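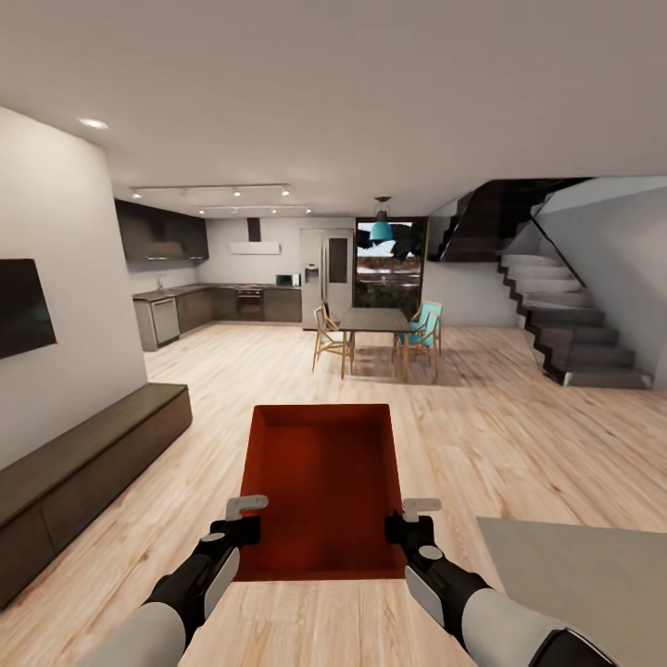
Deisy Puma

Lecture 3: Household chores as manipulation problems

Reading for this unit: the task sheet for the tray exercise and the first half of the Huanca notes. Bring the log template on Monday. The template from last term will not load in the current version of Paso.

3.1 What counts as doing a chore

A chore is specified by its end state and by a set of conditions that must hold along the way. "Table cleared" is an end state. "Nothing broken, nothing spilled, no person blocked on the stairs" are conditions. Most published results report the end state and say little about the conditions, so a success rate read off a summary table should be treated as an upper bound.

We use three levels in this course.

Level A: a single skill, starting from a fixed pose. Pick up the tray. Open the dishwasher door.
Level B: a chain of skills in one known room. Carry the tray from the living area to the kitchen counter and set it down.
Level C: the same chain in a home the system has no map of, with people present, at a time of day the developers did not choose.

Level A is largely solved for rigid objects of moderate size. Level B works in simulation and in some prepared rooms. Level C is open. When a press release says that a robot "does the dishes," find out which level is meant before discussing it in your report.

3.2 The two-arm carry

A shallow tray gripped at both rims is the standard case for this unit. Once both grippers have closed, the two arms and the tray form a closed kinematic chain. The arms can no longer be planned independently. If the left hand moves 2 mm farther than the right, the difference goes into tray strain, finger slip, or joint torque, depending on which is the most compliant.

Three quantities to track:

Internal force. The squeeze or pull along the line between the two grippers. It does no useful work on the load. Keep it above the slip threshold and below whatever the rim will tolerate.

Tilt. With an empty tray, tilt is a matter of appearance. With cups on it, tilt is the task. Measure roll and pitch separately, as the roll error comes from a height mismatch between the hands and the pitch error usually comes from the wrists.

Clearance. The tray widens the body. A planner that checks only the arm links will pass a path that drives a tray corner into a cabinet front. Attach the tray geometry to the collision model at the moment of grasp and detach it on release. Forgetting to detach it is the most common error in submitted work.

A tray held low, just above the floor, is an awkward starting state. The arms are extended forward and down, the lower rim is close to contact, and the first motion has to be almost purely vertical. Students who interpolate straight to the carry pose tend to get floor contact in the first second of motion.

3.3 The room as part of the task

The exercise room is an open-plan living area and kitchen with a light wood-plank floor. A long low media cabinet stands against the left wall, with the kitchen behind it, and a dining table sits farther back near the glass. A staircase rises on the right. Four features matter for planning and perception.

The glass. A large black-framed pane looks onto trees and open ground. Real depth sensors return poor or missing values on glass, and a simulated sensor with default settings will not reproduce this. Turn on the dropout model.

The stairs. The space under a rising stair is free at floor level and blocked at tray height. A two-dimensional floor map cannot represent this.

The dining chairs. They are easy to move, and in a lived-in home they are never where they were yesterday. Randomize their positions by at least 30 cm.

The pendant lamp. It hangs over the table on a thin cord. The cord may be lost entirely after voxel downsampling, so check the filtered cloud before you trust it.

Dark appliance doors next to stainless steel are a further source of bad depth. We return to this in the perception unit.

3.4 How far along is the field

Tharun Iyengar's group ran the tray carry in the Stirkero simulator for 2,000 episodes per policy. The best policy set the tray on the counter within tolerance in most of them. The same policy, moved without retraining to the Skanarura test kitchen, was given 370 trials. Failures there clustered at the grasp – the rim was thinner than the modeled one – and at the final release, where one finger dragged the tray back as it opened. Very little went wrong in between.

This pattern is typical. Free-space transport is the part that looks impressive in a video and it is the easiest part to get right. Contact at the start and end of the motion is where chores fail.

Speed is also left out of many comparisons. A person moves a tray across a room in a few seconds. A robot that takes two minutes may still be useful in an unattended home at night, but on a shop floor it holds up the line. State the cycle time with every success rate.

3.5 Exercise

Run the carry with the tray empty, then with two cups. Log internal force, roll, pitch, and minimum clearance at 50 Hz. Submit one plot per quantity and a half-page note on the worst episode. Do not submit the best one.

Optional: repeat with the friction at the rim reduced by half and report the new slip threshold.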